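# Chapter 4: Does the Moon Change the Weather?

Plenty of people in Clasatcombe will tell you that a new moon on a Friday brings rain. Ask them for their records and the talk dries up.
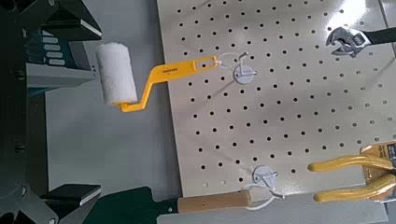

## 4.1 What the rain books say

Yesenia Muñoz went through 97 years of rain readings from Tidisville and set them against the phases of the moon. Wet days fell a little more often after a full moon. The gap came to 11 days in every 1000 - small enough that luck could account for it, and we should be slow to say more.

The Plotden readings, often quoted in favour of the moon, cover only 19 months. They also leave out most of July, when the gauge was not read. A claim built on them deserves a hard look.

The moon does raise tides in the air as well as in the sea. Whether anyone could notice the effect from a garden in Innes is another matter. Before you read on, write down one weather saying you believe, and what it would take to change your mind.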